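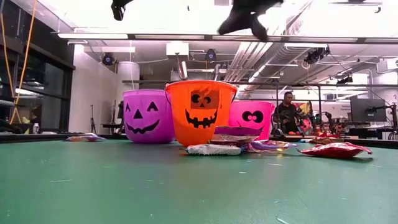 3.2 Sorting treats into buckets

Search this site Search

Figure 4. Buckets and wrapped candy on the green table. The purple, orange and pink buckets each carry a different black face.

The sorting task used plastic Halloween buckets of the kind sold for trick-or-treating. We chose them for their colour and for the printed faces, which make it easy to name a bucket in a spoken or written instruction ("the orange one with the jagged grin"). The orange bucket is the tallest in Figure 4 and stands slightly forward of the other two, so it hides part of the pink one.

Candy was spread on the tabletop before each trial, with no fixed layout. Some pieces lay close to the buckets and others well apart, as with the shiny red bag on the right of the figure. Crinkled wrappers catch the light and change shape when pressed, and two pieces of the same candy seldom look alike. Gion Ammann labelled all 1,922 wrappers in the Griltley set by main colour, and mixed colours were given a class of their own.

Each layout was used for 24 trials and then cleared. A trial ended when every piece was in a bucket or after 400 seconds. Pieces that landed on a rim and fell back to the table were scored as misses – the same rule we applied to the Kedeck set in Section 3.1.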